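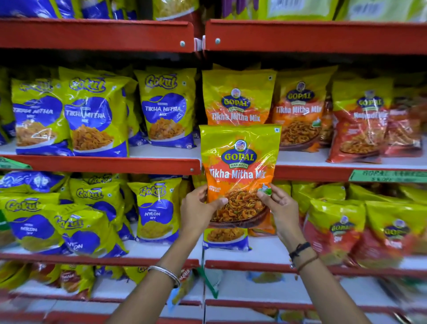 Prerkance shelf cell

The Prerkance shelf cell is a one-arm picking station for packaged snacks, built by Gkikas and installed at Plernwood in April. It takes packets from store shelving and places them in a tray for packing.

Setup

The arm base is bolted down 60 cm from the shelf edge and leveled. Each product is then taught by hand. An operator holds a packet upright in front of the stocked shelves, front panel outward and gripped low at the sides so the logo and name stay clear, as with the Gopal "Tikha Mitha Mix" packet. The cell stores 40 views per product. Glossy film reflects light, so the packet is tilted a little between views.

Similar names are a known source of wrong picks. Gopal and Gokul both appear on bags of Tikha Mitha Mix, and the two are taught as separate entries - a shared entry is rejected by the software.

Maintenance

The suction cups are wiped daily and replaced every 4 weeks. Fault 2298 means a weak vacuum, most often from a creased cup. The procedure was written by Evangelia Vlachopoulos and later revised by Kavinda Seneviratne, who added the check of shelf height after restocking.

Contact | Copyright Gonmont | Back to top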